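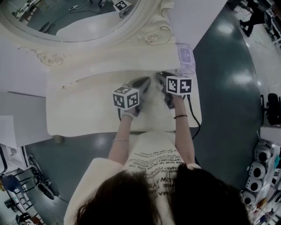 HOUSEHOLD TASKS / Dressing table station

Checked by: Jalen Bellamy, October
Site: Haverford

Gripper cables clear of hands: OK. One trails past the table edge, clip it up.
Hair tied back: No. Long hair to be tied before the next run.
Bracelets off: No.
Container upright at end of table: OK
Walkway behind mirror: people passing, tape it off.

Comment: Handling soft white material is fine by hand. The Dusteck arm still drops it nearly 2 times in 100. Not ready for home use near a mirror.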